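Apuntes tema 6. Celdas colaborativas: normas y buenas prácticas de desmontaje
Asignatura: Automatización aplicada. Prof. Kenza Kabbaj
Versión 9 de julio de 2022 (faltan las referencias del final, las subo con el tema 7)

Recordatorio de la clase pasada: no hay "robot colaborativo" a secas. Hay aplicación colaborativa. El mismo brazo con un destornillador en la punta o con una pinza de dedos blandos son dos evaluaciones de riesgos distintas. Esto cae siempre, y siempre hay quien lo pone al revés.

6.1 Qué normas manejamos

ISO 10218-1: el robot como máquina, lo que tiene que cumplir el fabricante.
ISO 10218-2: la integración, la celda completa. La que os toca a vosotros si montáis algo.
ISO/TS 15066: especificación técnica, complementa a las dos anteriores para trabajo colaborativo. Los valores límite por zona del cuerpo están en el anexo A.
ISO 12100: evaluación de riesgos en general. Se lee primero, aunque sea un rollo.
ISO 13849-1: partes del sistema de mando relativas a la seguridad. Niveles PL de "a" a "e".

No hay que memorizar tablas. Sí saber a cuál ir para cada pregunta. En la práctica se puede consultar todo, en el examen llevais el resumen de una hoja.

6.2 Los cuatro modos de la TS 15066

Parada monitorizada de seguridad: la persona entra, el robot está parado y el sistema vigila que siga parado. Los accionamientos pueden seguir con tensión.
Guiado manual: el operario mueve el brazo con un dispositivo de guiado.
Velocidad y separación: se mantiene una distancia mínima y el robot baja la velocidad o se para según se acerca la persona.
Limitación de potencia y fuerza: se admite contacto, con límites. Ojo, contacto casi estático (atrapamiento) y contacto transitorio (golpe) tienen límites distintos.

Se pueden combinar. Para desmontaje lo habitual es el último modo, más parada monitorizada al cambiar la pieza.

6.3 Por qué el desmontaje es más delicado que el montaje

En montaje la pieza entra conocida. En desmontaje llega lo que llega: tornillos pasados, clips partidos, cables por donde no tocan. Boris Stojanovska lo llama "trabajar con la pieza del vecino". Consecuencia para la evaluación: los fallos de agarre y las posiciones inesperadas entran como caso normal, no como caso raro. 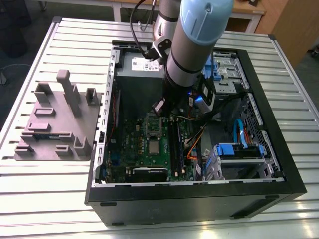 Otra consecuencia, el espacio. Dentro de una caja de ordenador la pinza trabaja entre paredes de chapa, y ahí el riesgo dominante para la mano es el atrapamiento: dedo entre pinza y chasis. Aplicar entonces el límite casi estático. El transitorio da un valor más alto y es el error típico de las memorias del año pasado (Ayman Gaber os puede enseñar la suya, que luego corrigió muy bien).

Y la chapa corta. La TS habla de fuerza y presión, pero el canto vivo se trata aparte, por ISO 12100. Guantes anticorte para quien mete la mano. Con el taladro de columna NO, ya lo sabéis.

6.4 Antes de arrancar (práctica con el equipo Briltine)

Equipo desenchufado, cable de red fuera de la mesa. No vale "apagado con el botón".
La fuente de alimentación no se abre. Nunca. Los condensadores pueden guardar carga. Se retira entera.
Pulsera antiestática si la placa o la memoria se van a reutilizar, conectada al punto de tierra del puesto.
Comprobar que la pieza no se desplaza empujándola con la mano, robot parado. Si baila, se sujeta.
Carga útil y centro de masas configurados para la pinza puesta. Si están mal, la detección de colisión tampoco funciona bien.
Primera pasada a velocidad reducida, mano en el pulsador de paro.
Cable de la herramienta con holgura suficiente para el giro de muñeca, sin lazos que se enganchen en la caja.

6.5 Durante

Una sola persona manda el robot. El resto, detras de la línea.
Si la pinza engancha un cable: paro, y se libera a mano. No dar tirones con el robot, se arranca el conector de la placa.
Los límites de fuerza no se suben "para que salga". Si no sale, cambia la estrategia de agarre. Quien toque la configuración de seguridad lo apunta en el cuaderno, con el checksum de antes y el de después.
Tras un paro de emergencia, rearme y luego orden de marcha. Son dos acciones separadas, el rearme por sí solo no debe mover nada.

6.6 Documentación a entregar

Plantilla Berrada, 2 páginas máximo por grupo más la tabla de riesgos. Peligro, zona del cuerpo, tipo de contacto, medida, riesgo residual. Wolfram Oltmanns revisa las tablas y devuelve las que ponen "riesgo bajo" sin justificar. Las dudas de medición de fuerza, con Kamran Chaudhry, despacho 134.

Grupos 13 y 14: os falta el plano del puesto con las distancias. Sin plano no se corrige.

Entrega en agosto, por el campus virtual, en pdf. Leed el anexo A antes de la próxima clase, que empezamos directamente con el ejercico de presión en mano y dedos.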